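News | Projects | People | Visit | Contact

Farkley lab opens up its hand-teaching sessions

11/10/2019

Farkley is letting visitors in on its robot teaching work, starting with the sorting task it has been running since July. Short version: a person shows the arm what to do, the arm's joints get logged, and the software tries to learn from it. No one types in a path.

Two ways to do it at the moment. Either the operator takes hold of the arm and guides it through the move, or they drive it from a second station over a remote link built with Stulon. By hand is quicker to pick up. Remote gives cleaner recordings, mostly becuase nobody is leaning on the arm.

The group has 1,773 recorded demos on disk so far, 247 of them from the remote station. New operators get 20 practice runs before anything is kept. Some need fewer — the rule stands anyway.

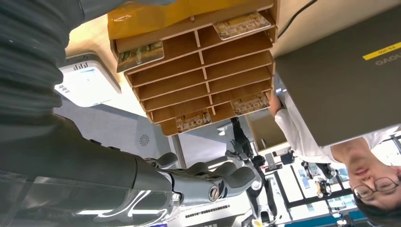 Small packages are the current job, and a fussy one. Fingers have to close on something light and then clear the partitions on the way in or out. The organizer in use is wooden, with rows of little open compartments, and the items are printed with the word NOTES. Narrow slots, so a demo with a wobble in it tends to teach the wobble. Operators are asked to go slow near the edges and to scrap a run if they have to correct twice.

Next up is a shared format with the Valdovinos team, so that recordings made at one site can be be replayed at the other. Testing first, no date yet.

Visits are by sign-up at the Brinley building front desk, 40 places, closed shoes please.

Contact | Copyright 2019 Farkley | Back to top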